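Cómo apilar tres cubos sobre una mesa: preparación, orden y comprobación

Publicado por Noémi Katona el 11 de diciembre de 2024
Sección: Ejercicios de mesa

El apilado de tres cubos es el primer ejercicio de la serie de construcción vertical. El procedimiento es breve, pero admite bastantes errores de colocación que se arrastran de un nivel al siguiente. Esta página cubre la preparación de la superficie, la secuencia de colocación, la tolerancia de alineación y el desmontaje. Para torres de cuatro o más piezas, consúltese la página de Sándor Juhász sobre pilas altas, revisada en septiembre.

Material

Tres cubos de la misma arista y de colores distintos. El juego Kozan sirve, igual que cualquier otro con caras planas y aristas poco redondeadas.
Una mesa estable, sin mantel ni protector blando.
Un paño seco que no suelte pelusa.
Una regla metálica de 30 cm.
Cinta de carrocero, solo si se va a repetir el ejercicio en la misma posición.

Conviene que los tres cubos procedan del mismo juego. Las mezclas de lotes dan diferencias de arista que a simple vista no se aprecian y que en el tercer nivel ya se notan.

Preparación de la superficie

Pasar el paño por la zona de trabajo en el sentido de la veta, si la mesa es de madera. Después, apoyar la regla de canto en dos direcciones perpendiculares y mirar a contraluz. Si pasa luz de forma continua por debajo del centro, la superficie está combada y hay que buscar otra zona.

Elegir un punto alejado del borde. Veronika Boros recomienda dejar al menos el largo de la regla hasta el canto más próximo; con menos distancia, un cubo que cae suele acabar en el suelo y hay que revisar de nuevo las aristas.

La veta longitudinal puede usarse como referencia de orientación. Se coloca el primer cubo con una cara paralela a ella y se mantiene esa relación en los otros dos.

Revisión de los cubos

1. Limpiar las seis caras de cada cubo.
2. Apoyar cada cubo sobre cada una de sus caras y empujar ligeramente una esquina superior. Si bascula, esa cara no sirve como base.
3. Comparar las alturas poniendo los tres cubos en fila y apoyando la regla encima.
4. Reservar para el nivel inferior el cubo con la mejor cara de apoyo.

El color no afecta al resultado. En nuestras fichas se usa rojo abajo, verde en el centro y amarillo arriba, para que las anotaciones de distintas sesiones se puedan comparar sin leyenda.

Secuencia de colocación

Paso 1. Colocar el cubo rojo en el punto elegido, con una cara paralela al borde de la mesa. Presionar desde arriba y soltar. No arrastrarlo una vez apoyado: si la posición no es correcta, levantarlo y volver a ponerlo.

Paso 2. Tomar el cubo verde por dos caras opuestas, en su mitad superior. Sujetarlo por la mitad inferior obliga a pasar muy cerca del cubo rojo al soltar, y es la causa más habitual de desplazamiento.

Paso 3. Bajar el cubo verde en vertical hasta que haya contacto. Antes de soltar, comprobar las aristas en dos direcciones: de frente y de lado.

Paso 4. Abrir el agarre por los dos lados a la vez. Si un lado se separa antes que el otro, el cubo gira unos grados sobre su eje.

Paso 5. Repetir los pasos 2 a 4 con el cubo amarillo. La pila es ya más alta y cualquier contacto lateral la mueve entera, de modo que la bajada debe ser más lenta.

Tolerancia de alineación

Se mide el saliente máximo de cada cubo respecto al inferior. Hasta 7 mm se da por válido con cubos de 5 cm de arista. Entre 7 y 8 mm se anota y se continúa. Por encima de ese valor se retira el cubo y se repite la colocación. El saliente no se corrige empujando: el rozamiento entre caras es parecido en los dos niveles y con frecuencia se desplaza el cubo intermedio en lugar del superior.

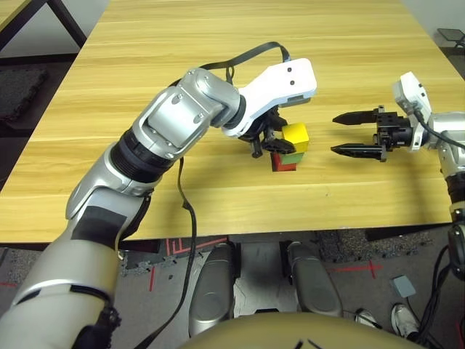
Pila de tres cubos, rojo, verde y amarillo de abajo arriba. El superior queda ligeramente desplazado a la derecha.

La lectura del desplazamiento debe hacerse con la vista a la altura de la unión entre cubos. Desde arriba, el cubo superior tapa parte del intermedio y el saliente parece distinto del real – sobre todo si la luz es lateral y la sombra cae junto a la base.

Fallos habituales

La pila se inclina hacia un lado: revisar la cara inferior del cubo rojo y la mesa, en ese orden.
El cubo superior gira al soltar: apertura desigual del agarre, véase el paso 4.
El cubo intermedio se desplaza: bajada oblicua del tercero.
Los cubos resbalan: restos de producto de limpieza. Repasar con el paño seco.

Desmontaje

Retirar los cubos de uno en uno, de arriba abajo, levantándolos en vertical antes de moverlos hacia un lado. Dejarlos separados entre sí si se va a repetir el ejercicio.

Registro

Anotar el número de intento, el saliente de cada nivel y el motivo de la repetición, si la hubo. La plantilla de Till Buschmann incluye estas columnas y una de observaciones.

Siguiente ejercicio: pila de tres cubos con orientación alterna.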